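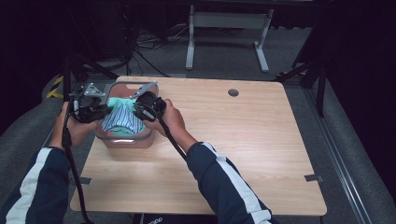 The Striped One

The woman at the Leltico counter had told me the pink basket would change how I did laundry. She said this with a straight face, and I paid for it with a straight face, and then I carried it three blocks in October wind with my fingers hooked over the gray rim, wondering what kind of person lets a basket change anything.

It sat on the table for a week. The table is light wood with rounded corners, and I bought it because the man at Neven promised it would make the apartment feel bigger. The apartment is 357 square feet. It felt like 357 square feet with a table in it.

My sister was coming to stay. She had called at 3 in the afternoon, which in our family means bad news or a favor, and it was the favor. She needed a place for a month. Maybe less, she said. I have heard "maybe less" from her before. The last time, it lasted through two leases and a cat.

So I folded things. I folded the teal cloth first, the bright one she always said was hers, and put it at the bottom, and then another piece of teal, and then the blue and white striped one on top. The stripes went crooked over the fold. I took it out and did it again and they went crooked the other way. Our mother could fold that cloth so the lines met. She claimed it was easy, but she claimed that about pie crust too, and about my father.

I had a theory about the striped cloth. My theory was that my sister did not want a month in my apartment at all. She wanted to see whether I still had it. When our mother's house was emptied, there were 151 items on the list from Heiskanen, the estate people, and that cloth was not one of them, on account of it being in my coat. My sister never asked. She only said, every so often, on the phone, "I wonder what happened to the stripes," in the voice people use to wonder about the weather.

She got off the Kastunero bus with one bag. One bag did not look like a month. It looked like two nights and a question.

"You got a basket," she said, before her coat was off.

"It's supposed to change how I do laundry."

"Has it?"

"No."

She walked to the table and stood over it. I got busy with the kettle. I would have bet 100 dollars on what came next — the lifting of the corner, the small noise in the throat, the word Mom.

She lifted the corner. She made the noise.

"This is the one from the bus station," she said. "The one you bought me when I threw up on mine."

I told her it was not. I told her it was Mom's, that I had taken it, that I was sorry, or sorry enough. I had practiced that part, and it came out too fast.

"Mom's was green and white," my sister said. "I've got it. It's in my bag."

I did not believe her. I don't believe most of what she says before supper. But she unzipped the bag, and she started digging down through the sweaters, and I turned off the kettle so I could watch.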